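Bed canopy

A bed canopy is a cloth hung over or around a bed. It may be fixed to the ceiling, carried on a frame attached to the bed, or strung from rods or cords along the wall. Canopies are used for decoration, for privacy, to soften overhead light, and in some climates to keep out insects. The word is also used loosely for bed curtains, which hang at the sides and may be fitted with or without a top.

Types

The four-post canopy rests on a frame joined to posts at the corners of the bed. The half canopy, also called a half tester, covers only the head end and is supported from the wall or the headboard. The crown canopy gathers at a single ring or hoop above the bed and falls outward from it. Dormitory and bunk curtains run on a wire or a light rod and close off one sleeping space from the rest of a shared room.

Children's canopies are usually of the crown or frame type. They differ from adult ones mostly in size and print.

Materials

Cotton and polyester blends are the most common cloths for solid canopies. Netting is used where air flow matters. Heavier cloth blocks more light but traps warmth and collects dust faster, and it needs stronger fixings. Pale grounds such as cream or white are common in printed canopy cloth, as they let some daylight through and do not darken a small room.

Prints for children's rooms tend to follow a few steady subjects: animals, stars, vehicles and cartoon characters. Dinosaurs are among the longest-lasting of these and are often drawn in green, with the same figure repeated in several sizes across the cloth.
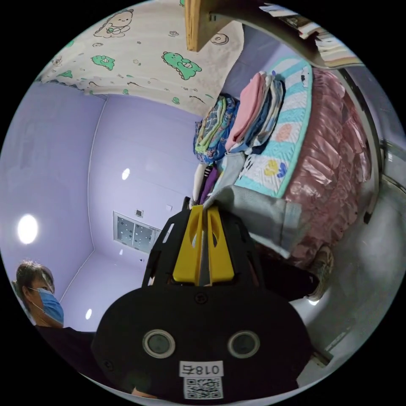
Readers of the Sillton household pages have disputed the claim that a printed canopy suits any small bedroom. Aravena wrote that a large pattern over a low bed makes the ceiling feel lower still, and that plain cloth with a printed border does the same job with less fuss. The reply printed under the letter held that wall color matters more than print size, and that pale walls will carry a large pattern well enough.

Hanging and fixings

A ceiling-hung canopy is fixed to a joist where possible. Hollow ceilings need a toggle or an expanding anchor rated for the weight of the cloth and its ring. Adhesive hooks are sold for the purpose but are suited only to netting and other very light material.

The cloth should hang clear of lamps and ceiling lights. Over a child's bed, cords are kept short and out of reach. Canopies and netting are not used over the cribs of infants.

The Skendden pattern, sold by the Prilley workshop from 2015 as number 2182, uses a flat cloth panel with loops sewn along one edge. A wider version, number 2663, has 20 loops in place of 15 and fits a double bed. Both were designed to be taken down without tools.

Care

Most cotton canopies can be machine washed in cool water and hung back up while slightly damp, which lets the creases drop out. Printed cloth is washed inside out. Netting is washed by hand or in a mesh bag. Between washes, dust is removed with a soft brush attachment, working from the top down.

See also: Bed curtain; Mosquito net; Tester; Valance

Last revised 2023-06-21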